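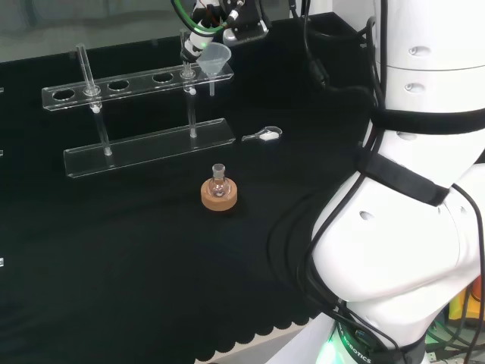

Figure 5. The funnel task on the black bench, with the gripper over the fourth hole of the test tube rack.

5.2 Swapping the grippers

We had planned to test the grippers on blocks and mugs like everyone else, and in March we did, and it told us next to nothing. Both grippers managed the lot. So we moved on to glassware, which I'd been putting off because I'm the one who sweeps up. The task in Figure 5 is the one I ended up liking best: pick up a clear plastic funnel, bring it to a tube standing in the acrylic rack, and lower it until the stem is in the tube. People do it without looking. Our arm very much has to look!

We compared two grippers. The Brarken has stiff parallel fingers and closes to a set width. The Hemmin is softer in the fingertip and closes until it feels a set force. Each was bolted to the same arm and driven by the same Curari controller, and we left the controller gains alone between swaps (tempting as it was to fiddle). Each gripper got 48 tries at the funnel. A try counted as a success if the stem went in and the tube stayed in the rack, and I stopped the arm by hand whenever it looked like pushing on the glass.

I expected the soft fingers to win and they didn't, at least not here. The Hemmin picked the funnel up more gently, but the funnel then tended to tilt in its grip on the way across, and a small tilt at the rim is a big miss at the end of the stem. The Brarken held its angle much better. Where it lost tries was at the start, when it came down slightly off centre and knocked the funnel over before closing. That's a vision problem more than a gripper one, I think, and we come back to it in 5.3.

Clear things on a black cloth are hard work for a camera. The rack, the funnel and the spatula handle all give patchy depth, and the round-bottom flask wasn't much better, though its cork ring came through nicely every time. We tried the depth filter from the Potitico toolkit with its window set to 100 frames, which steadied the rack posts but made the funnel lag behind the arm, so we turned it off for all the tries reported in this section. The camera at the head was left where it was throughout. Its view of the stem gets blocked if the forearm comes in too low, so we raised the approach path for both grippers and ran everything again from scratch.

The logs for the funnel task, the flask task and the spatula task come to 1,018 recordings, false starts included. I've kept the false starts in because the knocked-over funnels are the bit I'd want to see if I were choosing between these two grippers. The spatula results are in 5.4.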